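Why Bread Dough Rises
Food Science for Kids

Bread dough is made of flour, water, salt and yeast. Yeast is a living thing, a kind of fungus. One cell is too small to see without a microscope.

Yeast feeds on sugars in the flour. As it feeds, it gives off a gas called carbon dioxide. The gas collects in small bubbles – these make the dough swell.

Flour also contains proteins. When they get wet and are kneaded, they join into a stretchy net called gluten. The net holds the gas in.

Dough rises faster in a warm kitchen than in a cold one. At the Flurndale bakery, one batch rises for 2 hours before it is shaped.

In the oven, the bubbles expand and the yeast dies. The center of a plain loaf gets close to 100 degrees Celsius. The net sets firm, and the holes stay. 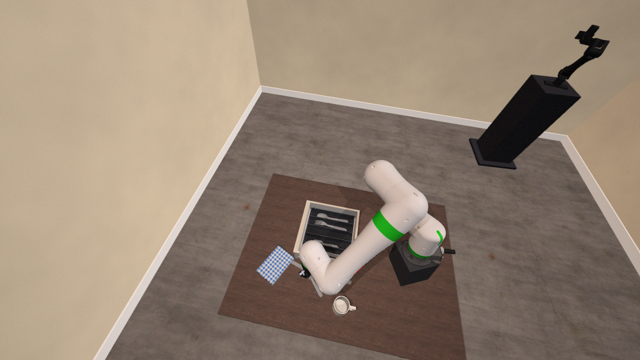

Octavio Huamán writes that his dough took 19 hours in the refrigerator and still rose, only more slowly.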